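18 August 2026

I have to get this down before bed or I'll lose half of it. The resolution passed! All the way through, every single vote on the council, and then they stood up (they stood up, all of them, even the ones who'd been looking at their phones during the parking item) and clapped for Biljana Bošković, who put both hands over her face and said something into them that none of us could make out.

So, from the start. I got to city hall much too early. The doors to the chamber were still shut and I walked up and down the hallway past the old mayors' portraits, reading my two pages under my breath. I'd cut them down from five. The clerk had told me three minutes at the microphone and that the light goes red and stays red, and I believe her, I've watched those meetings. Nayara Caldeira came up the stairs with a bag of cough drops and gave me the whole bag.

I should write down how this started, for when I read it back years from now and wonder why I cared so much about a piece of paper with a gold seal. Biljana ran the Quintana branch library for 38 years. When I was little she let me sit behind the desk and stamp the cards. When the city wanted to close the branch she went door to door, in November, in the rain, and came back with 2,000 signatures in a cake tin. That was the first political thing I ever saw anybody do. I didn't know it was political. I thought it was just what you did when someone wanted to take your library. After she retired she kept going to council meetings, second row, left side, with her knitting, and she'd get up whenever the hours or the book budget came around, and say her piece in under two minutes and sit down again. I think half the council learned how the library is paid for from her.

And there was nothing with her name on it. There's a bench for a man who gave the city a fountain that hasn't run since I was in middle school. So in the spring I wrote to our council member and asked how you get someone honored while they're still here to enjoy it, and to my total surprise the office wrote back the next morning. It's a resolution. Anyone can suggest one. You write a draft, a member sponsors it, it goes on the agenda. I couldn't believe it was that open! I've voted in every election since I was old enough and I had no idea you could just do that.

Writing the thing was so much harder than I expected, though. All those whereases. I had eleven of them at one point. The sponsor's office sent me a few old ones to go by and they all have this lovely rolling sound, whereas this and whereas that, and then you get to the end and it says "now, therefore, be it resolved" and you feel like ringing a bell. I read them aloud in the kitchen. I started hearing them in my sleep. I wrote one about the cake tin and took it out because it seemed silly for an official document, and Nayara made me put it back in.
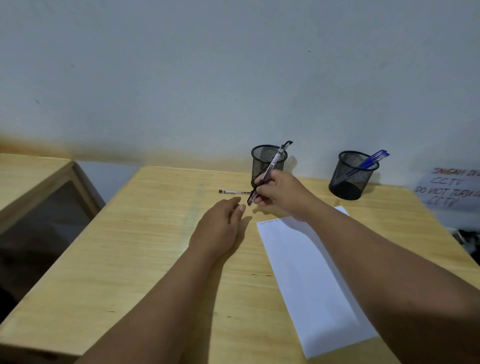 Nayara was right about most of it, as usual. She's the one who said to get the dates checked against the branch newsletters and not trust anybody's memory, mine included, and I'd had the year of the flood wrong! In writing! It would have gone into the city record wrong forever. She also said to take out every word that sounded like a greeting card. So "beloved" went, and "tireless" went, and in their place we put what Biljana did: kept the branch open late in exam weeks, started the Grastia story hour in three languages, drove the boxes over to the senior apartments in her own car when the van program was cut. It read so much better. I want to remember that for anything I ever write again.

Okay, tonight. The chamber filled up. I have been to meetings there where it was me, Biljana and the man who comes about the leaf blowers. Tonight they had to open the side doors and bring in the folding chairs, and the clerk announced 102 people signed in. A hundred and two! For an item that takes four minutes! Former story hour kids came, with their own kids. The whole Rukon Street block came and sat together in a row. Somebody from Plultalora, the bakery, walked in with a tray and was told very politely to leave it in the lobby.

They'd told Biljana there was an item on branch hours. That was my one worry, whether she'd look at the agenda online and see her own name, but she told me afterward that she never looks, she likes to be surprised by what they're up to. She sat in her usual seat and got her knitting out (something green) and looked around at all the people and leaned over to me and whispered, "Is it the parking?"

It was not the parking. Well, first it was the parking. Parking went on for forty minutes. I have opinions about the parking which I'll save for another day, except to say that the angled spaces are a good idea and the member from the north side asked the only useful question, about where the snow would go.

Then the clerk read the title of ours. I was watching Biljana and not the front, so I saw the exact moment. Her needles stopped. She looked at me and I just nodded like an idiot, and I was already crying, and I had to be the one to speak first!

I don't remember much about my three minutes. I know I skipped a paragraph because I lost my place, the one about the summer reading log, and I'm a bit sad about that. I know I got the cake tin in and people laughed. I finished before the red light. Then the former branch page spoke, who's a nurse now, and then a man I'd never met, who said he'd learned to read at that branch at forty-six with Biljana sitting next to him after closing, and that he'd never told anyone outside his family until tonight. You could have heard a pin drop. I hope someone saved the recording, I want to listen to him again.

Our council member read the whole resolution aloud, which they don't have to do. Usually it's "reading waived" and on to the next. She read every whereas, slowly, and she got Biljana's last name right with the accents and everything, because I'd gone over it with her on the phone, and she'd written it out in big letters on a card. And then the roll call. Aye, aye, aye, all the way down the table. I'd counted on one no. There's one member who votes no on ceremonial items as a matter of principle, he says the council should stick to business, and I understand that, I even sort of respect it. He leaned into his microphone and said, "Aye, and she once fined me a quarter." The place came apart.

Biljana was asked if she wanted to say something. She went up there, stood very straight, and thanked them, and then she said that while she had the floor, she'd noticed the materials budget for next year is down by $2,000 at Quintana and could someone please explain that. I love her so much. The mayor said staff would get back to her. She said she'd be in the second row.

We all stood in the lobby afterward eating the Plultalora rolls, and she held the framed copy flat against her coat like she was afraid somebody would ask for it back. She told me the third whereas is her favorite. (That's the one about the late nights in exam weeks.) She corrected one thing, too. The cake tin was a cookie tin. I said it's in the city record now, and she said then the city record has something to fix, and would I be writing to them. I will! I looked it up when I got home and there's a form for it.

Things I want to do this week while I'm still all wound up:

Write to the clerk to say thank you. She stayed late last week to help me with the format and she didn't have to do any of that.

Ask the sponsor's office about the budget line, because I want to know too. If it's a cut I'd like to hear it before the hearing and not at it. Nayara thinks it might only be money moved over to the digital loans, and she says to ask for the page number and read it myself.

Find the man who spoke last and tell him what it meant. I didn't even get his name. It'll be in the minutes.

Mail a copy of the resolution to Biljana's sister, who couldn't travel.

Nayara asked me in the car if I'd ever think about applying for the library advisory board. There are two seats opening up in November. I laughed, and then I didn't say anything for a few blocks, and she didn't either, she just drove. I've got the application open on the other screen now. It's only a page and a half. It wants to know why I'm interested and gives me a box the size of a postage stamp to say so.

My feet hurt from those shoes. Still have the cough drops, never opened them.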